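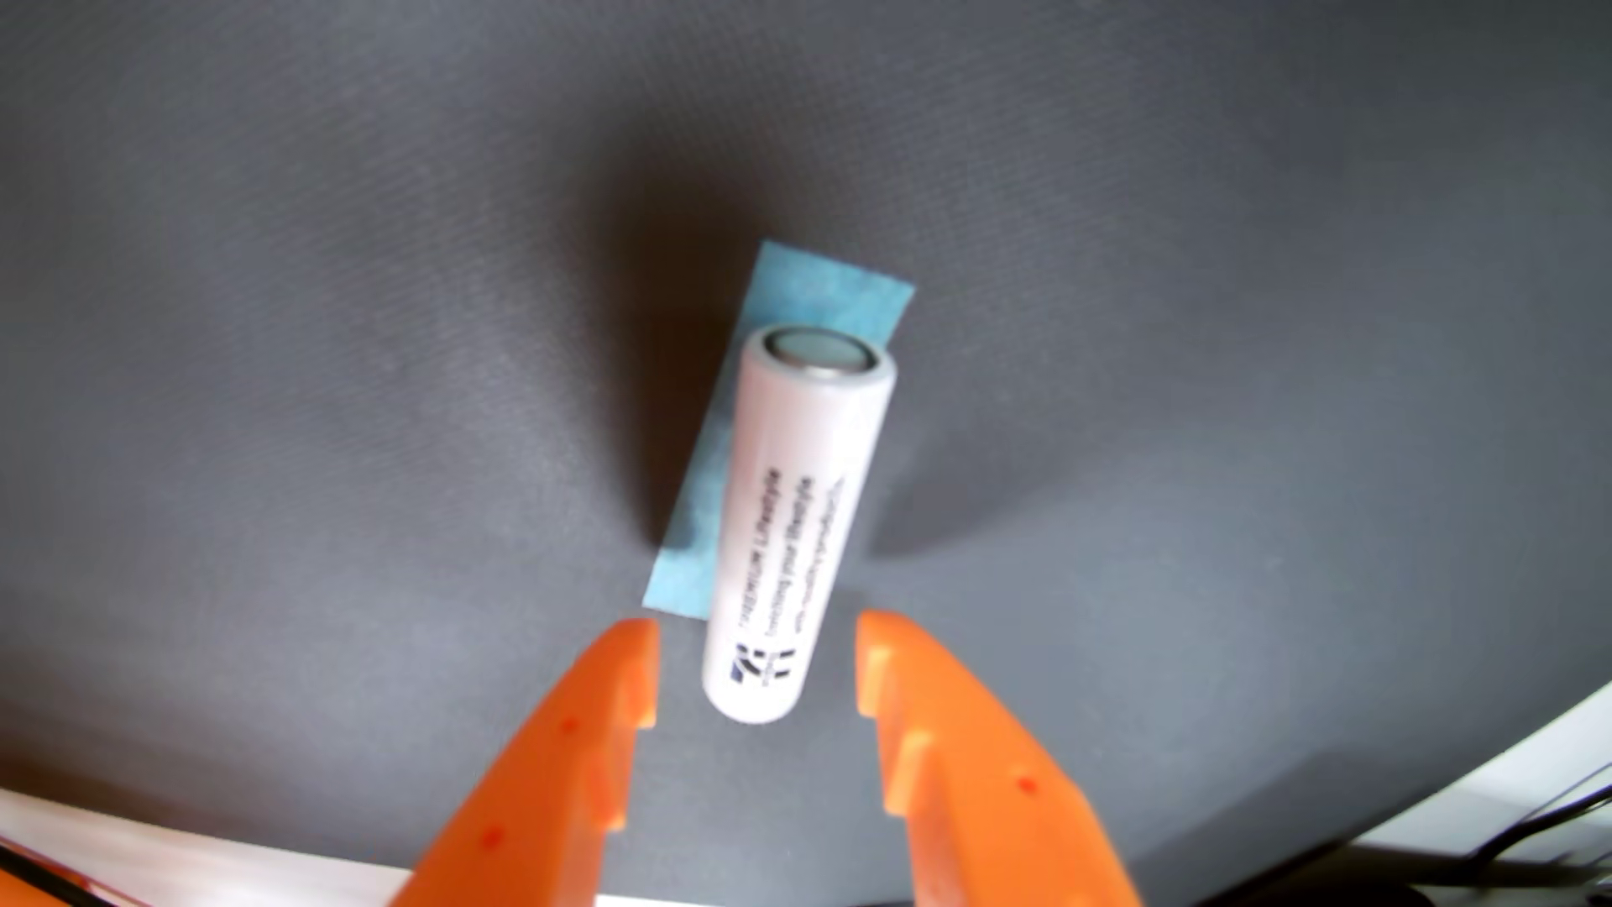 Tiburcio Pacheco wrote:

| I still think you are closing too hard. With 18650-size cells my own
| gripper was fine at 20 percent of the servo range, and everything above
| that only pushed the cell up and out of the fingers. Did you try a lower
| limit before you reprinted? Also, which step are you gripping on, the
| inner or the outer one?

Hello Tiburcio, hello all,

Thank you for the answer, and excuse me that mine comes so late. I wanted to try your advice first and then write.

You were right about the force. In the configuration file of Priltier the grip limit was still 600, which I had copied from the example for the larger arm. I went down in steps of 100 and stopped when the cell began to slip. Now I have it one step above this point. The fingers do not bend outward any more at the end of the closing, and the servo is quiet when it holds.

To your second question: I grip on the inner step, on the lower half of the cell. I tried to take it higher, but then very little of the cell stays free above the fingers, and I need this part free for the insertion. The notches in the print are the same as in the file I sent in June. I only made the edge of the step softer with fine sandpaper, for the reason that I do not want to scratch the sleeve of the cell. A damaged sleeve on a lithium cell is not a small thing, and I would ask everybody who builds this to look at the sleeve after each series of tests.

What is still not good is the approach. When the cell does not stand straight, one finger touches it before the other and pushes it away. Sendex reports the position as correct, so I think the error comes from my calibration and not from the software. I repeated the calibration in the evening, with the light over the table and again without it, and the two results did not agree.

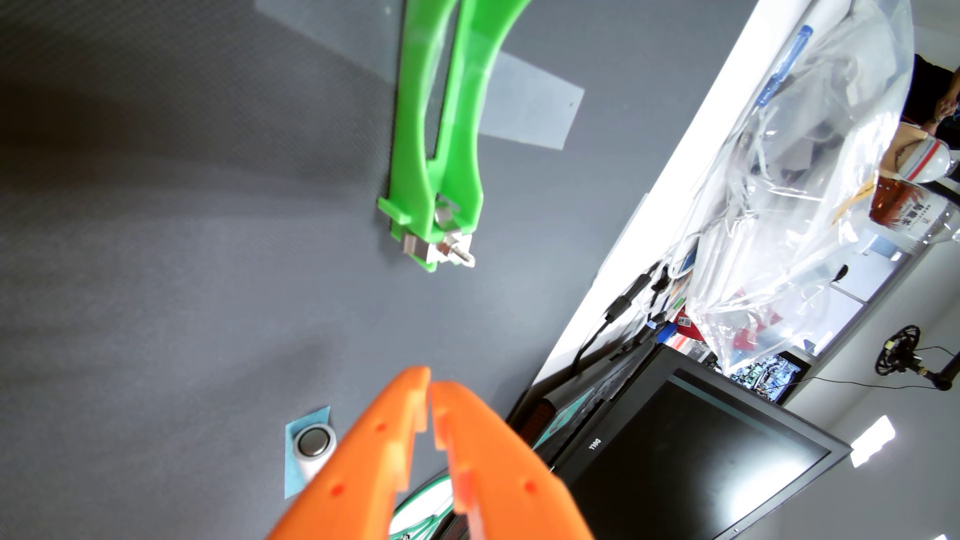
So I would now like to fix one side completely and move only the other one. If the green part does not move, I have only the orange fingers to calibrate, and I can see which of them brings the error. I use tape for the moment. It is not elegant, but it can be removed in a minute, and I do not want to drill into the table before I know the right place.

I made 20 closings this way with the new limit and 6 of them were bad, all from the same side - the cell leaned over before the second finger arrived. This makes me think of the horn on the Tenach servo. Has somebody on the list measured the play in it? In mine I can feel it by hand, but I have no good tool to give you a number.

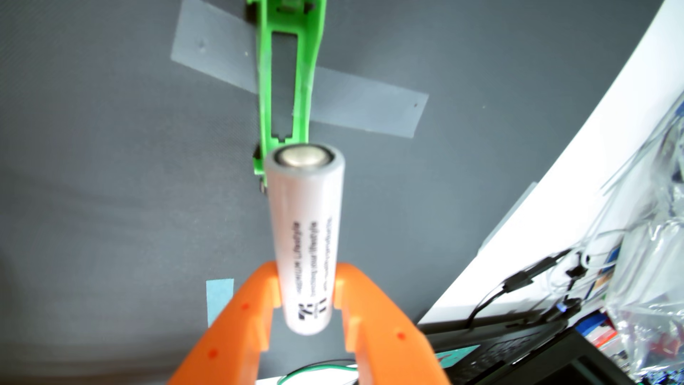 Cell upright in the orange fingers, green holder taped to the mat.

If the horn is the problem, I would print a longer one with a clamp screw. Tiburcio, you wrote in spring that you had a drawing of such a horn from the workshop in Figueroa. Could you please send it to the list, or to me directly if the file is too large? STEP format would be the best for me, but I can also work from STL.

Best regards,
Kwan-ho Tai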